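From: Ivar Forsberg
To: counter-staff list
Subject: Re: Re: the arm at Cellus and what happens to the morning shift

Replying to all as three of you asked me the same thing separately. Typing this before the doors open so excuse the mess.

> On Tuesday the Ifans branch wrote:
> We've heard Cellus has got the Vikora hand working the
> coffee counter and that the early shift is going from
> three people to two. Is that right? And is it coming
> to us next? A few here are worried about hours, and
> Fledik haven't answered our last two emails. Also who
> cleans the thing.

Right, in order.

Shift. Still three people. What's changed is what the third one does. Used to be one on the machine, one on the till, one on milk and everything else. Now the third stands by the arm for the first hour and then goes out on the floor. Hours are the same on the rota through to the end of March. After that I don't know and I've told Fledik I want it in writing before anyone signs anything.

Numbers, for those who like them. Week one we served 861 drinks, 796 with the arm doing the plain coffees and us doing the rest, 681 in week two when it was down two mornings. So the queue was worse without it, I'll give it that. But week two was also half term. Don't let anyone wave those figures at you on there own.

What it's like to work next to. Strange for a few days, then you stop noticing. You learn to keep your elbows in. My wrists are better, I did 20 years of tamping and I'm not going to pretend I miss it. What I do miss is talking to people while I made the coffee. The regulars talk to the till now. Two of the younger ones like it, one has asked for Vikora's training day and I think she should get it, paid.

The hand itself works close in over the front of the espresso machine, fingers just above the steel bar, buttons underneath. It's a tighter space than the drawings made out, so have a look before you agree to where yours goes.

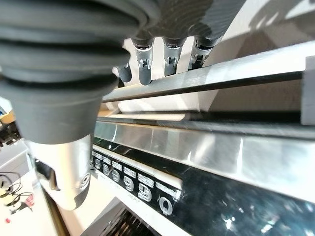 WHAT TO ASK FOR BEFORE IT COMES TO YOU

Hours. Get a date and a number, not "no plans at present".

Stop button. Where it is, and can the shortest person on shift reach it. Ours was moved after the first week.

Cables. Ask where they'll run. You want them off any surface people put cups on.

Cleaning. Us, is the answer, for the machine and the drip tray, same as before. Fledik wipe down the hand on thier visits. We are not to spray anything near the wrist. It adds ten minutes to close and we've asked for that to be paid time, no reply yet.

Breakdowns. When it stops, someone has to step in and make coffee by hand straight away. So everybody needs to keep in practice. We do one morning a week without it now, my idea, mixed reviews.

Is it coming to Ifans. Not been told. If anyone from Fledik turns up with a tape measure, post it here the same day please.

Got to go, deliveries at the back. Will try and answer the rota questions tonight after close.

Ivar
Cellus, early shift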